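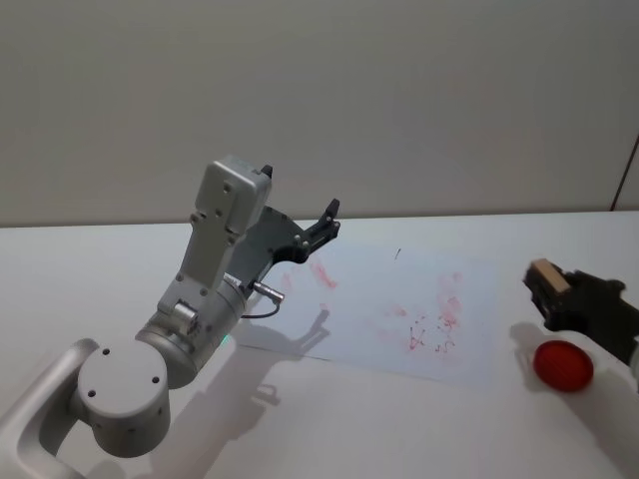
Left arm over the marked sheet, right gripper beside it, cable loop showing under the left gripper

From: Liudmyla Tkachuk
To: cell-upkeep list
Date: 6/28/25
Subject: Re: left gripper drops out at full wrist roll

Desjardins wrote:
> Ours did the same in March. Gripper goes deaf, arm carries on
> as if it had never met it. We swapped the gripper, then
> the controller. Same fault. What are you doing about the cable?
> And do you rezero after every wipe-down?

Two swaps before looking at the cable, I salute your budget.

I rolled the wrist slowly both ways with the gripper on and watched the loop. With 7 cm of slack it pulls tight just short of the limit and the connector rocks in its seat. With over 18 cm it finds the joint housing and tries to climb in. I've settled between the two and put a soft tie on the link side only. Please don't tie both ends. I did, and bought a cable.

The green light on the wrist means the arm has power. It has no opinion on the gripper, so stop asking it.

On rezeroing: no, only after the fingers have been off. Wipe the table, put a fresh sheet down, run the Flerunik check routine at quarter speed. If the left fingertip lands off the mark by more than 2 mm, then rezero. Our sheet has more red on it than I'd like, and yes, I still use it.

Right side has been fine. It holds its block and keeps quiet, and I've left its cable alone on that account.

Still open: the Ranenix bracket won't clear the upper housing on ours. Has anyone filed theirs down, or is there a newer one?

Liudmyla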